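Student Project Report: Do Drift Judges Reward Smoke?
Nabila Abou Zeid

Every drift fan I asked swore that big smoke wins points. I doubted it, so in May I scored 60 runs from the Sternel amateur series and compared my notes with the judges' sheets.

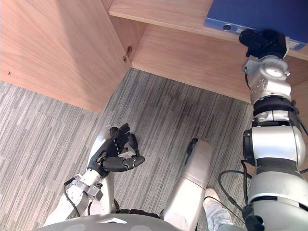

Photo: Pondero

The link was weak. Of the 13 smokiest runs, nine scored below the day's average – mostly for shallow angle or a missed clipping point. I would not trust this too far. I graded smoke by eye, wind changed between heats, and one Nirov team car ran different tires after lunch. The judges' sheets have no smoke column either, so "style" could be hiding anything.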